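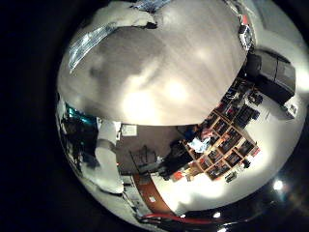
Velimir Mujić told me right at the start that I was crazy to pick a foreign visit as my topic, and that all anyone ever gets out of those is handshakes and a press release. He had a point! But I'd already signed up for it, and I sort of like press releases.

Projects > International Relations > Student Reports > The Pluvov Visit

My project was on the prime minister of Borora going to Pluvov in April, the first trip there by any Bororan leader since the border crossing at Risomis was closed. I wanted to know one simple thing: did the two governments tell their own people the same story about it?
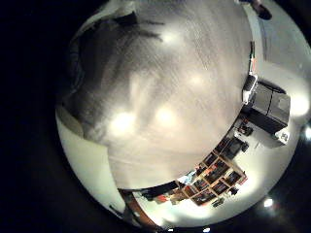
April | by Hryhorii Zinchenko | Student project report

So, what I did. I took the joint statement (short, very polite) and put it next to what each foreign ministry gave its own reporters. The joint statement came to 993 words. The Bororan briefing was 1664 words, and a huge chunk of it was on Risomis, which the joint statement mentions only in its second-to-last paragraph, as "the matter of the crossing." I read that line over and over before I realized both sides could live with it exactly because it says so little.

The Pluvov side talked mostly about the Aidoo river treaty. They want the water-sharing rules redone before the old ones run out, and their spokesman brought it up in every answer, even when somebody asked him about student visas. Borora's people called the same talks "technical." I counted that as a disagreement, though my teacher thinks I'm pushing it a bit.

The part I had the most fun with was the word "trust." Both leaders used it in their airport remarks, but the Bororan one meant opening the crossing first and talking later, and the Pluvov one wanted it the other way around. Same word, opposite order!

I ended up with three topics where the stories didn't match (the crossing, the river, and who had invited whom) and two where they did, trade fairs and visas. I had planned to add the opposition parties too, and I ran out of time, so there's only a page on them in the appendix and it's pretty thin.

If I did it over I'd start with the local papers in Risomis. I found them late, and they were asking when trucks could go through again, a question neither capital answered. Velimir read my draft and still says it's handshakes, but he did borrow my sources list.

Last updated: April, 4:15 pm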